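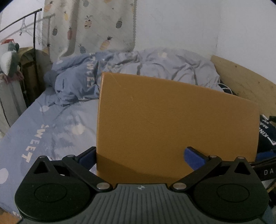 Fitted sheets coming off the corners

temi_n
New mattress arrived in February and none of my old fitted sheets stay on it. By morning two corners are off and the whole thing is bunched up under my back. The mattress is deeper than the last one. Do I need to buy new sheets or do those elastic strap things work?

Lyle Whitfield
Measure the depth first, with any topper on. Mine is 32 cm and a standard sheet was never going to reach the bottom. Buy extra deep and the problem goes away.

rakiya_a
Straps work fine. I've used the same set for years on ordinary sheets. You clip them across the corners underneath. Takes a few minutes on a double.

Lyle Whitfield
They work until you have to change the bed every week, then you stop bothering. I had clips tear a hem as well.

rakiya_a
Then they were clipped on the hem and not the elastic. Mine have never torn anything.

UAmadi
Check the wash label too. I was doing cotton at 60 and tumble drying on high, and they shrank enough to matter. At 40 and on the line they fit again, more or less - the older ones never did.

temi_n
Just measured, 30 cm. The packet on the old sheets says up to 25.

Lyle Whitfield
There you go.

rakiya_a
I'd still try straps on one before replacing the lot. A deep double isn't cheap and you've got 22 cm of nothing to lose if it tucks.

UAmadi
22 cm of what?

rakiya_a
Sorry, typed that on the bus. I meant you've nothing to lose.

temi_n
Going to get one deep sheet and put straps on an old one as the spare. Will report back.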